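Wusside Robotics Club: Recording Your First Pick and Place Set

So you've joined the data team! This page walks you through recording your first set of demonstrations with the hand-held gripper, from a bare file name to a folder you can upload. It takes one afternoon the first time. After that you'll get through a set between the end of class and dinner.

Our season project is Gakley, the arm that has to tidy a desk at the spring showcase. Gakley learns from us doing the tidying by hand, so the better we tidy, the better it tidies. I love this part of the project. You get to teach a machine something with your own two hands, and a week later you see your own habits come back at you, including the bad ones.

What you need

The hand-held gripper and its charged battery
A card with at least 100 demonstrations' worth of free space
The log sheet (the blank ones are in the Virnska folder on the shared drive)
A desk with small stuff on it
One open box or tray for things to go into
A partner

Step 1: Pick a desk and leave it lived in

Our first sets were all recorded on a clean white table with foam cubes, and Gakley got really good at clean white tables with foam cubes. Then we put it in front of a normal desk and it froze. Now we record on desks people really use. Patterned mats are great. Cups, wrappers and bags are great too, as long as they're not about to spill on anything. Put caps on drinks or move them well back.

Choose things the fingers can close on: markers, glue sticks, small boxes, erasers. Skip anything sharp and anything wider than the fingers open.

Step 2: Check the gripper

Squeeze the trigger all the way and let go, slowly, a few times. Both fingers should move together and meet in the middle. If one lags, look at the linkage arms and snug up the fasteners with the small driver. Wipe the finger pads with a dry cloth. Dusty pads drop markers, trust me!

Step 3: Name the set

Write the file name on the log sheet before you record anything. Use the desk name, then your team number, then the set number, like this: window_6_2. Please don't use spaces. The Eglītis script that sorts our files chokes on them every single time and somebody has to go through and rename the whole batch.

Step 4: Record

Start recording, hold still for a slow breath, then go. Reach in, close on the object, lift it clear of the desk, carry it over the box, lower it and open. Hold still again, then stop. That's one demonstration!

Take your time on the close. Beginners tend to snap the fingers shut while the hand is still traveling, and the arm copies that beautifully and knocks everything over. For long objects like pens, try to grab near the middle so they don't swing.

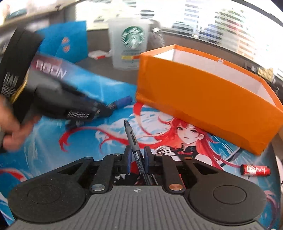 A marker held between the finger pads, with the open orange box on the mat.

Your partner's job is the desk. Between demonstrations they move things to new spots, turn them, swap one box for another, and take the finished objects back out of the tray. Don't put things back where they were! If the marker starts in the same place every time, Gakley learns the place and ignores the marker.

A full set is 24 demonstrations. Trade jobs with your partner halfway through. Your wrist will thank you, and we get two different styles of reaching in one set.

Step 5: Mark the bad ones

Drops, bumps and second tries all go on the log sheet with the demonstration number and one or two words ("dropped," "missed box"). Don't delete them. We use the drops later when we work on recovery, and some of them are really fun to watch.

Step 6: Upload and check

Copy the set into the Virnska folder and open the first and last recordings before you clear the card. You're looking for fingers in view from start to finish and a picture that isn't washed out. A bright window can cause trouble late in the day, so tilt the blinds or turn your chair if it does.

If everything plays, initial the log sheet, put the battery on the charger and hang the gripper back up by its strap. Sets uploaded before 6 p.m. go into that night's training run, so you can come in the next day and see what Gakley picked up from you!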